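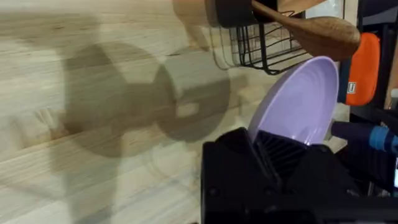
Department of Perennial Collections, Bendell Botanical Garden

Dividing Bearded Irises in Late Summer

A bearded iris will tolerate poor soil, a dry July and a certain amount of neglect, but it does not tolerate crowding. After three to five years in the same position, the rhizomes grow over one another, the center of the clump stops producing leaves, and flowering moves to the outer edge. A gardener who sees fewer stalks each spring should look first at the age of the planting and only afterward at fertilizer.

The iris collection at Bendell holds 413 varieties in long beds on the south slope. About a quarter of the collection is lifted each year in August, when the plants have finished flowering and new roots are beginning to form. Gardeners in colder regions should allow at least six weeks between planting and the first hard freeze. Those in hot climates may prefer to wait until the worst of the heat has passed.

Lift the entire clump with a garden fork, starting well outside the leaves. Shake or rinse the soil away so that the joints between rhizomes can be seen. The old, leafless sections at the center will not bloom again and may be discarded. The sections worth keeping are firm, pale inside when cut, and carry a single fan of leaves with healthy roots beneath. Separate them with a sharp knife, and wipe the blade with rubbing alcohol between clumps.
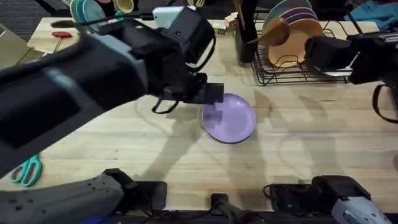
Trim the leaves to a third of their height and leave the cut pieces in a shaded, airy place for a day or two, until the wounds feel dry. Any rhizome that is soft or smells foul should be destroyed. So should one that shows small holes or tunnels, which are the usual signs of iris borer. Old foliage is removed from the beds in fall, as the borer lays its eggs there.

Planting depth is the point on which most home plantings fail. The top of the rhizome should sit at or just above the surface, with the roots spread over a low ridge of soil on either side. In light, sandy ground a thin covering is acceptable. Space the divisions 12 to 18 inches apart, with the fans facing the same direction, and water them in once. After that, water only when the top few inches of soil are dry. Mulch should be kept away from the crowns.

Last season the department replanted 2,841 divisions. Most went back into the display beds, and 100 were set aside in the trial ground to compare two planting mixes, listed in our records as Brumis and Wiltex. Brumis is a gritty blend with little organic matter; Wiltex contains more compost. The first full flowering has yet to be recorded, and the department makes no recommendation between them — a single season tells very little about a plant that spends its first year rebuilding its roots. 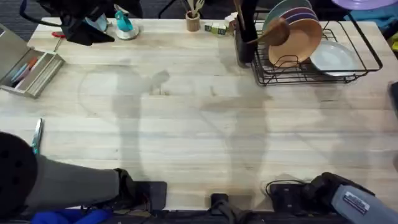

One longtime subscriber wrote to say that the six-week rule had been of no use in a garden on heavy clay, where divisions planted on time still rotted before spring. "I moved them to a raised bed along the driveway," the letter continued, "and I have not lost one in the two winters since."

The department would agree that drainage matters more than the date. On clay, a bed raised by six inches is usually sufficient. The tall violet variety 'Xue', one of the slower growers in the collection, was moved to such a bed after repeated losses on the lower slope, and its rhizomes are now left undisturbed for five years at a time.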